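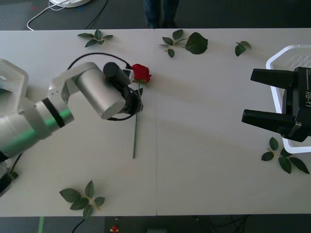 Gratalex Opens Flower Preparation Room at Brilten, With Single Roses as First Line

BRILTEN - Gratalex, the cut flower wholesaler, announced in May the opening of a new flower preparation room at its Brilten site. The room will handle single-stem roses for florists, hotels and event caterers, and will take over work previously carried out in a corner of the company's main packing hall.

The new line is built on a simple order: one rose, stripped and trimmed to length, ready to go into a vase or a sleeve on arrival. Customers may order from 23 stems upward, with a daily limit of 500 stems per account during the opening period. Orders placed before 2:00 p.m. will be prepared the same afternoon and held in the cold store overnight for collection from 5:00 a.m.

"Florists have told us for years that they lose the first part of their morning to stripping leaves and cutting stems," a spokesperson for Gratalex said. "A shop that has ordered 100 roses for a wedding breakfast would like to begin arranging them when the doors open. We have set up the Brilten room with that customer in mind."

Preparation follows a written standard agreed between Gratalex and Ó Briain, the event florist that tested the service over the winter. Lower foliage is removed so that no leaf sits below the water line. The small leaves directly under the bloom are left in place unless the customer asks otherwise. Outer petals that are bruised or marked are taken off by hand, and any stem that loses more than two petals in this way is set aside and sold separately as second grade.

Stems are cut on a slant and returned to water without delay. Three finished lengths are offered: short, for bud vases and table settings; medium, for mixed bouquets; and long, for presentation sleeves. Thorns are removed on request. Gratalex does not recommend full thorn removal for roses that will be kept longer than a few days, as the small wounds left on the stem can shorten vase life.

Red roses will make up most of the opening range, with white and pale pink to follow when supply allows. Buds are selected while still closed or only slightly open. Customers who need fully open flowers for a same-day event should state this when ordering and allow one additional day.

Leaves and stem ends from the room are gathered at the close of each shift and sent for composting at Breltudis, the community garden next to the Brilten site. Under the arrangement, Breltudis will receive the green waste free of charge and will return part of the finished compost to the planted beds at the Gratalex entrance. Rubber bands, paper sleeves and ties are sorted out beforehand.

"We have taken leaves and trimmings from Gratalex in small amounts before, usually after the busy weeks in February," a representative of Breltudis said. "A regular delivery lets us plan our heaps properly, and the material is clean - mostly rose leaves and short lengths of stem, which break down well once they are chopped."

The company expects 22 florists in the area to use the service in its first season. Existing account holders need not register again; the single-stem line has been added to the standard order form under "Prepared Roses." New customers may apply for an account at the trade counter, which is open from 6:00 a.m. until noon.

Delivery is available on the company's usual routes. Prepared roses travel upright in water and cannot be combined with dry-packed flowers in the same container. Buckets remain the property of Gratalex and should be returned, rinsed, with the next delivery. Claims for damaged stems must be made on the day of receipt.

About Gratalex
Gratalex supplies cut flowers and foliage to independent florists, hotels and caterers from its site at Brilten. The company also offers wrapping paper, sleeves and vases to trade customers.

Press inquiries may be addressed to the Gratalex press office at Brilten. Sample stems are available to trade publications on request.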